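Chapter 8
Discipline and the Referee

In team sports the players are close to each other for the whole match, and sometimes they lose their temper. This chapter studies how the referee keeps control of the game, and which punishments he or she can use. 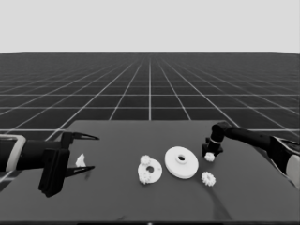

We begin with the match between Drorkmont and Skudmont, played in November, in which the referee gave 135 penalties to neither side but only eight in total, and still sent off two players.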